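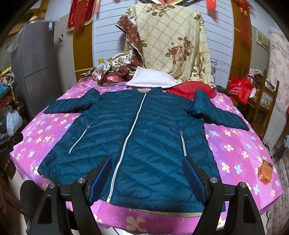
Fladmont Winter Coat Swap – Minutes of the November Planning Meeting

By Darragh Ó Dubhghaill | November
Last updated: November, 9:40 p.m.
4 shares | 2 comments

Present: the usual people, plus two who came in for the yoga class and stayed for the coffee. Apologies were received from the person bringing the cookies, and were accepted with difficulty.

The meeting opened at 7:30 p.m. in the back room at Skavside. The front room has the better radiator but also has the choir.

1. Minutes of the last meeting

Approved with one correction. The sentence "Darragh agreed to wash the coats" should read "Darragh agreed to look into who might wash the coats." The secretary, being Darragh, was happy to make this change.

2. How many coats

Last winter's swap took in around 500 garments, if you accept that a single glove is a garment. There was a short debate on whether to accept single gloves this year. We will not. They can go in the box by the door, where they will be allowed to find each other.

Ski pants were raised again. Still yes to ski pants, still no to ski boots.

3. Folding and packing

This took up most of the evening.

At present everybody folds a puffer jacket in their own way, and most of those ways involve kneeling on it. The result last year was a stack of Kondell tubs with lids that sat on top of the contents like hats. One tub opened itself overnight. It was agreed that we need one method and that it should be written down, so that new helpers can be handed a sheet of paper instead of four opinions.

The method, as agreed after some back and forth:

Check the pockets first, all of them, including the inside one you forgot about. Last year's finds were mostly tissues, with one house key that has still not been claimed and is on the hook in the kitchen.

Close the front zipper all the way to the collar, and the pocket zippers too. An open zipper catches on the next coat in the tub and then you have one large coat.

Lay the jacket face up on something bigger than the jacket. A bed is best. The folding tables at Skavside are too narrow and the sleeves hang off both sides, and the floor was ruled out on the grounds that we have all seen the floor.

Smooth the body from the collar down. You are moving air, and it will go where it likes, but it should be encouraged toward the hem. Straighten the sleeves before you fold them in. A sleeve bunched at the shoulder makes a lump that no amount of leaning will cure.

Fold both sleeves across the front, then the sides to the middle, then roll from the hem up. The roll goes inside its own hood if it has one. If it has no hood, tie it with the cotton tape, which is in the drawer marked STRING. (The string is in the drawer marked MISC.)
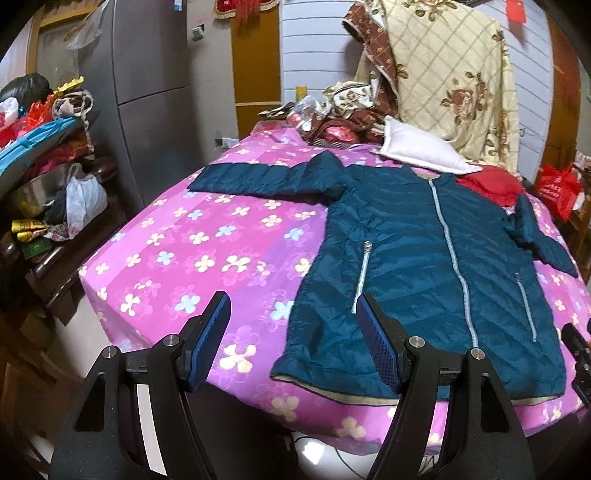 Teal puffer on the bed, zipped up, lining showing at the hem.

A question was asked about folding in thirds and not rolling at all. The thirds people were given nine minutes to make their case and used every one of them. Their point is that a flat coat is easier to find again. The rolling people said a flat coat doesn't stay flat. Both statements were agreed to be true. Wool coats will be folded in thirds and puffers will be rolled, and the matter is closed until someone brings in a puffy wool coat.

Vacuum bags were proposed and turned down. The ones we tried did shrink the down jackets very nicely, but the jackets took days to forgive us, and people don't want to pick a coat that looks as if it has been sat on. We also don't own a vacuum.

4. Washing

Nobody volunteered. The secretary reported on having looked into who might wash the coats: the laundromat next to the Kiss hair salon will do down jackets at a group price, if we bring them in batches and don't all arrive at once. Care labels are to be read before anything goes in. Tennis balls in the dryer were recommended by two people and described by a third as "a very loud way to spend an hour." We will use the tennis balls.

Anything that comes back clumpy is to be shaken out by hand, then hung, then shaken again by someone with fresher arms.

5. Labels

Each roll gets a tag with the size and a plain description of the coat. Please write the color. "Nice" is not a color. There was a side discussion about whether a certain kind of dark blue-green should be called teal, petrol or "sort of duck," and it was settled as teal by a show of hands.

Adult sizes go on white tags and kids' sizes on yellow. We are out of yellow. Kids' sizes go on white tags with a K until further notice.

6. Tubs

We have 30 Kondell tubs and need 40. It was suggested that better folding would solve this. The secretary has minuted the suggestion and will be buying tubs.

7. Actions

Darragh: type up the folding sheet, buy tubs and yellow tags, ring the laundromat.
Whoever has the tape gun: return the tape gun.
Everyone: practice one puffer at home before packing night, on your own bed, with your own puffer.

8. Any other business

The coffee urn drips. A saucer has been placed under it and that is the plan for now.

The choir has asked whether we could keep the noise down. Our reply is being drafted.

Meeting closed at 9:10 p.m. Next meeting same room, unless the choir cancels, in which case the front one.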